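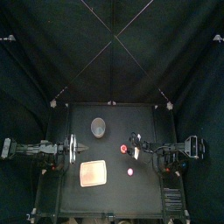
## 4. Recording demonstrations

You have calibrated both arms and they are still on speaking terms. Now you can start recording.

1. Close the curtain as far as it will go. Ruvel learns from everything the cameras see, including your sweater.
2. Put out the props for the task card. Move them a little between takes. A tray that never moves teaches the arms where one tray lives, and very little else.
3. Bring both arms to the start pose with the grippers open.
4. Press **Record**, wait for the tone, then do the task at a normal speed. Showing off is also recorded.
5. Return to the start pose and press **Stop**.
6. Mark the take **Keep**, **Fumble** or **Discard**. If you dropped something and picked it up again, that's a Fumble, and we want it.

> **Note:** Check the wrist view before the first take of each batch. Both fingertips should show, with the opposite arm in view past them.

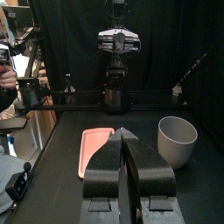 *Fig. 4-2. Wrist view, tray to the left of the fingers and gray container to the right.*

> **Caution:** Keep your hands off the tabletop while the arms are live. They have not been trained on you.

A batch is 34 takes. Stop there and stretch, even if you feel fine. Digby Tamihana once recorded three batches in a row, and the policy picked up his late-afternoon slouch.

7. Upload the batch before you touch the clamps. If one gets bumped, repeat the calibration in section 3 and start a new batch number.

The Tawhiri task set needs 1,950 kept takes. We have 1,128. Bring a snack.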